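Municipal Bonds and Notes: Frequently Asked Questions
Town of Pisurton, Finance Office

These answers cover general obligation debt issued by the town. They do not cover the water district, which borrows under its own name and publishes its own statements.

What is a general obligation bond?

It is a loan to the town, repaid with interest over a fixed term and backed by the town's power to levy property tax. The current series pays interest twice a year and principal once a year, in December.

How is a bond different from a note?

Mainly in length. The town's bond anticipation notes run for 13 months or less and cover project costs until long-term bonds are sold. A note may be renewed, but each renewal needs a new vote of the town council.

Is there a limit on how much the town can borrow?

Yes. The charter caps outstanding general obligation debt at 3 percent of total assessed value. Notes count toward the cap. Operating leases do not. Debt that has been refunded and placed in escrow is left out of the calculation from the day the escrow is funded.

What happens if assessed value falls?

The cap falls with it. Existing debt remains valid even if the total is then above the cap, but no new debt can be issued until the balance is back under it.
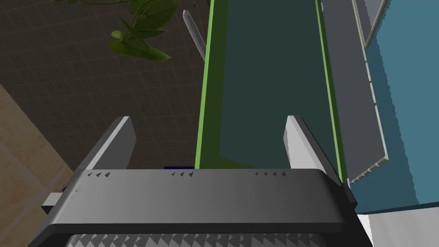 Who handles the payments?

Kadrić Trust is the paying agent. The town wires each payment to the agent one business day before it is due, and the agent passes it on to holders of record. Questions about a missing payment should go to your broker first, then to the agent.

Can residents buy the bonds directly?

Not from the town. New issues are sold by competitive bid to underwriters – the most recent went to Hisari Securities – and individuals can then buy through a brokerage account. The minimum denomination is set out in the official statement for each series.

Will a new bond raise my property tax?

It may. Debt service is a separate line on the tax bill, shown as "Town Debt." The rate is reset each year by dividing the payments due by total assessed value. If an older series is paid off in the same year, the line can stay flat or drop.

Can the town pay its bonds off early?

Only after the call date printed in the official statement. Series sold before the Cleveo Road project have no call provision and will run to maturity.

Where can I read the debt schedule?

It begins on page 496 of the adopted budget book. Paper copies are held at the Finance Office counter and may be read there during business hours.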